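# Music Submissions and Distribution: Frequently Asked Questions

The following answers apply to independent artists who release recordings through Rotadix. Questions about live bookings should be sent to the Stallska office.

**Who may submit a release?**

Any artist or group that owns its recordings may apply. Artists under contract to another label must provide written permission from that label before an application is reviewed.

**What file formats are accepted?**

Recordings must be supplied as WAV or FLAC files. MP3 files are accepted for preview purposes only and will not be sent to stores.

**How long does review take?**

Most applications are answered within three weeks. Releases planned for January should be submitted early, as the office operates with reduced staff at the end of the year.

**May I submit cover versions?**

Yes, provided that the required license has been obtained. Attach a copy to the application. Medleys and translated lyrics are reviewed separately by Hildegard Wunderlich in the Rights Office — please allow two additional weeks.
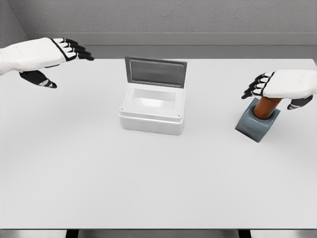

*Two robotic hands over a white tabletop. Computer rendering.*

**What are the requirements for cover art?**

Cover art must be square, in color or black and white, and free of web addresses and prices. The artist is responsible for securing permission to use any photograph, drawing or rendering. The artist name and title must match the application exactly.

**How are royalties paid?**

Royalties are calculated each quarter and paid by bank transfer. Balances below the minimum payment are carried forward. Statements are posted to the artist's account whether or not a payment is due.

**Which catalogs are included?**

New releases are placed in the Seline catalog unless the artist requests otherwise. Instrumental and spoken word recordings may be assigned to Brannigan, which currently lists 274 titles. Terms and rates are the same for both.

**Can a release be withdrawn?**

An artist may withdraw a release at any time by written notice. Individual stores may take several days to remove it, and sales made in the meantime will appear on the next statement.

**Whom should I contact about an error on my statement?**

Write to Ludger Schmieder, Artist Accounts, and include the release title and the quarter concerned. Corrections are entered on the following statement.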